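Section 4. Running a saved plan in Pirholm

1. Load the kitchen world file and wait for the planner to report Ready.
2. Open Planning > Collision and set the padding for the gripper and wrist. Use the same value for both.
3. Pick a target pose above the stand mixer, then press Solve. The default seed is 3914. Change it if Solve fails twice in a row.
4. Step through the path at low speed before pressing Run.

NOTE: Padding set in Trososier is not carried over. Enter it again here.

CAUTION: Do not edit the world file while a plan is running — the collision map will not update until the next Solve.

If the arm stops short of the target, check the log for a joint limit warning and solve again from the current pose.

89 shares · 2 comments
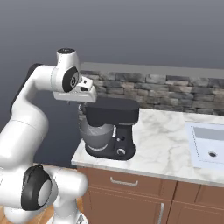
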